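Skirkomura Perception Software: Progress Report to the Lirndale Fund
Reporting period ending July
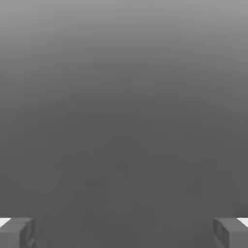

Figure 1. Simulated gripper view, fingers open, no objects in view.

Work in this period concentrated on the simulator and on the grasp detector's handling of views that contain no target. The previous release proposed grasps on plain gray surfaces, and the planner acted on them. The detector may now return an empty result, and the planner holds position when it receives one.

The test set consists of 2,000 rendered views, of which 500 contain no object. False proposals on the empty views fell from 200 to 2. Both remaining cases arise from shading near the fingertips and have been logged for correction — neither leads to motion under the current planner settings.

The finger mask is now computed from the gripper model at each opening width. It was previously drawn by hand. The Warnbridge team has merged this change into the shared control branch.

Integration with the Sayegh logging tool is behind schedule. The message format changed during the period and the adapter must be rewritten. No additional funds are requested. Testing on hardware will begin once the adapter passes review.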